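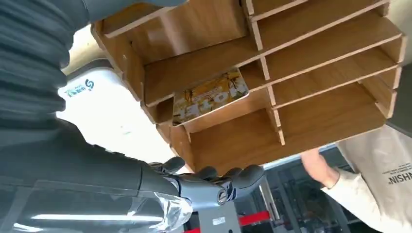 Schreibtisch-Organizer aus Holz mit offenen Fächern

Protokoll der Besprechung Marketing und Produktentwicklung
Thema: Mitmachaktion »Deine Sorte« für die Chipsmarke Fosance
Zeit: 9.30 Uhr bis 11.15 Uhr
Leitung: Peiyu Gu
Protokoll: Ksawery Krawczyk
Weitere Teilnehmende: Vertrieb, Qualitätssicherung, Agentur Clekitier

TOP 1 Protokoll der letzten Sitzung
Das Protokoll wird ohne Änderungen angenommen. Der offene Punkt zur Bestellung der Probiertüten wird unter TOP 4 behandelt.

TOP 2 Stand der Einsendungen
Clekitier berichtet über die Einsendungen auf der Aktionsseite. Bisher liegen 200 Vorschläge vor, die den Teilnahmebedingungen entsprechen. Dazu kommen Scherzvorschläge, vor allem aus den sozialen Netzwerken. Genannt werden »Nasser Hund«, »Montagmorgen« und »Omas Keller«. Diese Vorschläge werden nicht in die Wertung genommen, bleiben aber auf der Seite sichtbar, sofern sie niemanden beleidigen. Der Vertrieb hätte sie lieber gelöscht. Peiyu Gu verweist auf die Teilnahmebedingungen, in denen eine Löschung nur bei Beleidigungen und bei Werbung für andere Marken vorgesehen ist.
Die Agentur beantwortet Kommentare weiterhin werktags bis 18 Uhr. Antworten zu Allergenen gehen vorab an die Qualitätssicherung.

TOP 3 Vorauswahl
Die Versuchsküche hat 4 Sorten als Muster hergestellt:
Sauerkraut und Kümmel
Birne, Bohne, Speck
Gurkensalat mit Dill
Zwiebelkuchen
Die Muster wurden in der Sitzung verkostet. Gurkensalat mit Dill wird überwiegend als zu sauer empfunden, der Dill kommt erst spät durch. Zwiebelkuchen liegt geschmacklich nah an der vorhandenen Sorte Röstzwiebel. Bei Birne, Bohne, Speck gehen die Meinungen auseinander. Die Qualitätssicherung weist darauf hin, dass das verwendete Speckaroma ohne tierische Bestandteile auskommt und dies auf der Packung stehen sollte.
Beschluss: Zwiebelkuchen scheidet aus. Die übrigen 3 Sorten gehen in die öffentliche Abstimmung. Gurkensalat mit Dill wird vorher mit weniger Essigpulver neu angesetzt. Eine Enthaltung.

TOP 4 Probiertüten
Der Lieferant Piątek hat ein neues Angebot für die kleinen Tüten vorgelegt. Der Preis ist unverändert, die Lieferzeit verlängert sich. Bestellt werden zunächst 100 Kartons. Ksawery Krawczyk klärt, ob die Folie auch in matter Ausführung erhältlich ist.

TOP 5 Kooperation mit Mellness
Mellness hat angefragt, ob die Siegersorte als gebackene Variante mit weniger Fett unter gemeinsamem Namen erscheinen kann. Die Produktentwicklung hält das für machbar, rechnet aber mit einer eigenen Rezeptur, da das Gewürz auf gebackenen Scheiben schlechter haftet. Der Vertrieb sieht die Gefahr, dass sich beide Produkte im Regal gegenseitig Käufer wegnehmen. Kein Beschluss. Peiyu Gu führt ein erstes Gespräch und berichtet in der nächsten Sitzung.

TOP 6 Verschiedenes
Die Gewinnerin oder der Gewinner wird im Januar bekannt gegeben. Der Text für die Rückseite der Tüte fehlt noch, Clekitier liefert einen Entwurf.
Der Vertrieb bittet darum, Muster künftig mit Herstelldatum zu beschriften.

Aufgaben
Neuansatz Gurkensalat mit Dill: Versuchsküche
Anfrage matte Folie: Ksawery Krawczyk
Gespräch Mellness: Peiyu Gu
Entwurf Rückseitentext: Clekitier

Der Termin der nächsten Sitzung wird per E-Mail mitgeteilt.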